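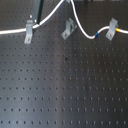
Wanted: people who sleep badly and are tired of being told about lavender

Dukthorpe Sleep Diary Study, call for participants
Posted Thursday, June 23, 2022

We are looking for adults who wake in the night and can't get back to sleep. We would like to find out whether any of the usual advice does them any good. I have my doubts, and I would rather you knew that before you signed up.

If you have had trouble sleeping for more than a month or two, you will have heard the advice already. No screens after nine. A cool room. A warm bath. Get up if you're still awake after a while, or stay where you are and breathe, depending on which leaflet you picked up. Most of it is passed on with great confidence. When I went looking for where it came from, I kept finding one leaflet quoting another.

So the study is a plain one. You keep a paper diary for 36 nights. For the first part you change nothing. After that you are given one piece of common advice, picked by lot, and you follow it as well as you can until the end. Some people will be given a piece of advice that we made up ourselves and that sounds every bit as sensible as the others. We won't tell you which you have until the diaries are in.

There is no app. We tried one in April and people spent more time arguing with it than sleeping. There is no wristband either. I have worn three different makes on the same arm on the same night and they could not agree on whether I had gone to bed.

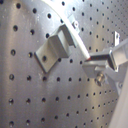
The diary asks when you put the light out, how often you remember waking, when you got up, and how you felt at midday. It also asks whether you stuck to the advice. Please be truthful about that last one. A page that says "no, I watched the snooker until two" is worth a good deal more to us than a page filled in on the bus to please me.

Who can take part

You should be over 18, live within reach of Asbridge or Dukthorpe, and have slept badly on most nights for at least three months. You don't need a note from your doctor. We can't take people who work nights, people with a baby in the house, or anyone who started or stopped a sleeping tablet in the past six weeks. If you have been told you stop breathing in your sleep, please see your GP. A diary is no use for that and it would be wrong of us to let you think otherwise.

What you get

£39, paid when the diary comes back, whether or not you slept any better. A copy of the results in ordinary English. Tea at the first meeting. I can't promise you a good night, and I would be wary of any study that did.

What we don't know

Quite a lot. Keeping a diary may change how people sleep all by itself, and for some it may make things worse by giving them one more thing to lie there thinking about. We tried to allow for this by having a group who only keep the diary, but I am not convinced it settles the matter.
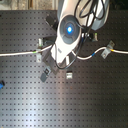

Tahira Soomro, who read a draft of this notice, thinks I am being too gloomy. She kept the trial diary herself and says the waking was no better by the end, but she stopped dreading it, and she would like that mentioned to anyone who is wavering. I have mentioned it. One person is one person, and she also bought a new mattress halfway through.

We need around 580 people to ask, as many will drop out, and 368 finished diaries to say anything worth printing. If we fall short we will publish what we have and say that it fell short.

How to apply

Write to Uthai Khamphan, Dukthorpe Sleep Diary Study, Kamolrat House, Asbridge, or leave a message at the front desk there. Give your name, a daytime phone number and a line or two on how you sleep now. You can leave the study whenever you like without giving a reason, and you may keep the pen.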